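Teaching the Software Where the Hand Is

Most of the work at Indberg happens after someone has picked something up and put it down again.

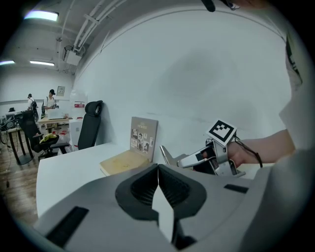
Ermanno Ferri leads the small group that writes the tracking and planning code, and he spends his mornings looking at paths. A path is what the software believes a gripper did in space, drawn as a colored line. A good one looks dull. A bad one has a kink in it, often only a few hundredths of a second long, and a planner trained on enough of those will learn to twitch.

The group records people using hand-held grippers, works out where each gripper was at every instant, and uses the result to train a control policy for an arm. The recording takes seconds. Working out the position takes most of the code.

"People ask about the learning part," Ferri says. "I have maybe one file for that. The rest is clocks and coordinates."

Clocks came first. Video and motion readings arrive on separate streams, and in the early versions they drifted apart by as much as 70 milliseconds over a long session. That was enough to make the fingers close before they reached the object, at least on paper. Léonie Riviere, who joined in May, wrote the tool that lines the streams up again. It is called Plalisel, and it runs before anything else does.

Coordinates are harder. The tracker estimates motion from the view of the room, and it does well when there is plenty to look at. Plain white walls give it little to hold on to. Printed square markers help, as their size and pattern are known ahead of time, but a marker seen at a steep angle gives a shaky reading. Riviere's fix was to have the software score each reading and lean on the motion sensor when the score drops.

The latest test set holds 3000 recordings. Plalisel rejected 30 of them outright – most had a lost track in the middle – and flagged others for a person to check. Ferri would like it to reject more. Riviere thinks it is already too strict with fast motions, and the two of them have been going back and forth on the threshold for weeks.

The planner, named Russo, gets whatever passes. It predicts a short run of motions, carries out the first part, then looks again and makes a new plan. An error of 2 millimeters at the fingertips is fine for a cup and bad for a key. For now the group keeps one setting for both.

A second site at Broltwood will start using the same tools once the installer works on its machines. Riviere has been rewriting the setup guide, which still assumes that the reader sits next to Ferri.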